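Open day at the fraud and property crime office in Mernside

On Wednesday I went to the open day of the regional police office in Mernside, the one which handles fraud, theft and stolen property.

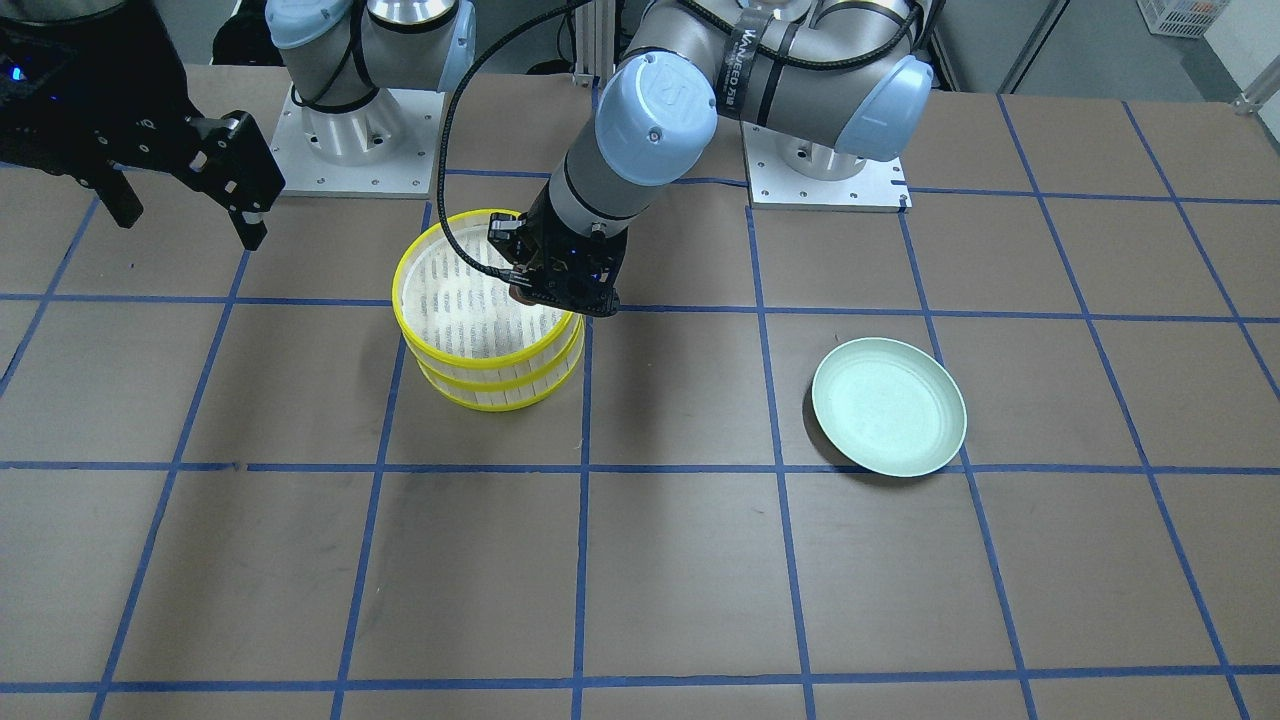
The office moved from Fevthorpe last year, and the new building is larger but harder to find. I came by bus and walked 700 meters from the stop. At the entrance they checked my identity card and gave me a paper badge. Our group first heard a talk on false invoices, which are now the most common complaint in the district. The officer told us that the unit received 1328 complaints last year, and that many victims waited weeks before they reported. She explained how goods are sorted when a case has many small items: each item gets its own place and its own number. 

After the talk we went down to the property store. It is kept locked and two officers must sign before the door opens. Most of the shelves hold phones, tools and bicycles parts. I asked how long they keep a thing if the owner does not come. The answer was six months for ordinary goods, longer if there is a court case – and for a court case it can be years.

The records are kept in a program called Umix. We were shown a practice file about a trader named only as Żak, who sold the same van to three buyers. It was interesting to see how the bank papers, the messages and the complaints are put together in order of time. The program is slow, and the officer who showed it did not hide her opinion.

There was time for questions at the end. A man wanted to know why his own case was closed without arrest, and he was asked to come to the front desk with case number 1802. The rest of us got coffee.

The next open day will be in August. Registration is at the front desk, and children under twelve cannot enter the store.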